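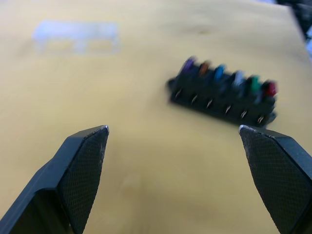

A reader in Markstead writes that we have been too hard on bench automation, and that any shop still plugging small connectors by hand is paying good wages for sore thumbs. Fair enough about the thumbs. The same reader wants to know whether the Stondoslow two-arm package is worth the money, having seen the brochure and liked it.

We liked the brochure too. It promises a cell that "learns your job in an afternoon," and it gives a figure of up to 702 parts a shift. It does not say which parts. A shift of dropping pegs in a tray and a shift of handling small pin connectors are very different days, and the sales office in Flanddale would not tell us which one had been measured. We asked twice.

What you get for the base price is two arms, grippers with textured pads on the inner faces of the fingers, cameras, the control software and 13 hours of remote help. Extra hours are billed. So are replacement finger tips, which the price list puts on page four under "consumables." Ask how long a set lasts before you sign. We did, and were told it depends on the work, so get it in writing for your work.

The case for two arms is that one can hold while the other fits, or one can work while the camera on the other looks on. We can see the sense in that. We are less sure that a small shop needs to pay for it when a five-dollar clamp holds a housing perfectly still. Nakpan sells a single-arm kit with a clamp plate, and anyone pricing the Stondoslow should get a quote on that one as well. 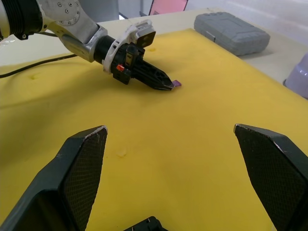 Issue 182, page 3

Soft work surfaces come up a lot with this sort of kit. Foam is kind to fingertips and to dropped parts, but it gives when you press on it, and a plug that needs a firm push may want something stiffer underneath. The manual spends one line on the subject. It spends eleven pages on the warranty.

Our advice to the reader in Markstead is to box up your own worst part, the one everybody hates, and send it to Flanddale with a request for an uncut video of 321 tries in a row. Misses included, please. If they send back a two-minute highlight reel with music, you have your answer. Stondoslow says a trial rental will be offered from February, with the fee taken off the purchase price. We would wait for that and read the return terms slowly.

Prices and terms were checked on 19 Nov 2018. Letters on this subject are welcome at the usual address.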